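Kitchen & Pantry > Storage > Bottles and Jars

We use cookies to remember your settings and count visits. Accept | Manage preferences

How to Pack Bottles in a Canvas Tote Bag

Written by Mirjana Zupan. Updated 24 Apr 2024

A canvas tote will carry a decent load of bottles if you pack it with some care. The usual problems are glass knocking against glass, a cap that works loose, and a bag that tips over the moment you set it down. The method below works for drinks from the store, bottles going back for a deposit, and the odds and ends you clear out of a pantry before a move.

What you need

- One canvas tote with a flat bottom and stitched handles
- A piece of cardboard cut to fit the bottom
- Two or three dish towels, or a few sheets of newspaper
- A plastic bag for anything that might leak
- A damp cloth

Step 1. Check the bag

Turn the tote inside out and look at the places where the handles are sewn on. Pull each one hard. If you hear threads popping, use another bag or restitch it first. Look at the bottom seam too. A little fraying along the outside edge is normal on a bag that gets set down on stone or concrete, and you can trim the loose threads. If you can push a fingertip through the seam, the bag is done carrying glass.

The tote I use most is a Furudell I bought in September. It has no lining, so I can see the stitching from both sides.

Step 2. Sort the bottles

Put the bag on the floor and stand the bottles next to it. Make one group of heavy glass, one of light glass and one of plastic. Tighten every screw cap by hand. Wipe down anything sticky, including the threads under the cap if the bottle has been opened. Cleaning products go in a separate bag from drinks and food, whatever their size.

Step 3. Line the bottom

Lay the cardboard flat inside and put one folded towel on top of it. The cardboard stops the bottom from sagging between the bottles, and the towel keeps the glass off the floor when you set the bag down.

Step 4. Load the glass

Full bottles should stand upright against each other, heaviest in the middle. Keep bottles of the same kind together, because matching shapes sit close and leave fewer gaps. Slide a fold of towel between any two that touch. For a short walk to the car you can lay sealed bottles on a slant with the necks all pointing the same way.

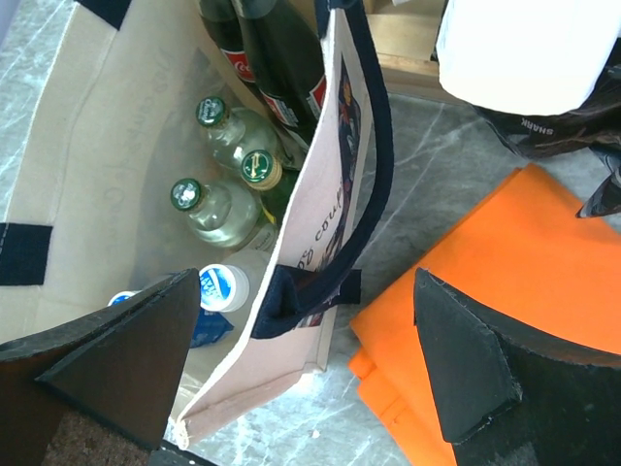
Plastic bottles go in after the glass. They give a little, so they are useful for filling the space along the sides. Small packets and pouches can be pushed down between the bottles and the canvas, as long as there is nothing in them that will crush. Anything with a flip top or a push-down cap goes in the plastic bag first, and the bag gets tied.

If one side of the tote keeps folding in over the contents, pull it back out before you add more. A folded side takes up room and tends to hook on bottle caps when you unload. Rolled newspaper standing along that side will hold it open.

Step 5. Test the weight

Lift the bag a few inches by both handles and hold it there. Listen for clinking. If you hear any, set the bag down and add padding where the glass is touching. If the bag leans, move one heavy bottle to the other side and try again.

I stop at 6 full glass bottles in a regular tote. My neighbor Snežana Milošević carries more than that in hers, but it is a Brarus with a double bottom, and she only takes it as far as the elevator.

Step 6. Carry and unload

Use both handles. Carrying the bag by one handle opens the top to the side and lets the bottles slide. In the car, put it on the floor behind the front seat, where it can't tip far.

Set it down slowly on tile or marble. Take the plastic and the packets out first, then the glass, one bottle at a time by the body. Pulling on the necks is how caps get loosened.

Cleaning the bag afterward

Shake it out and wipe the inside with the damp cloth. Dried soda comes off with warm water and a drop of dish soap. Printed panels should be dabbed and left alone, as scrubbing lifts the color. Hang the tote upside down by the bottom corners until it is fully dry, then fold it with the handles inside.

If it needs a full wash, use cold water and skip the dryer. Mine shrank enough the first time that the cardboard no longer fit.

Related

Cutting a Cardboard Base for Any Bag
How to Restitch a Tote Handle
Getting Sticky Rings off Pantry Shelves
Storing Empty Bottles Until Return Day
Folding Canvas Bags So They Fit in a Drawer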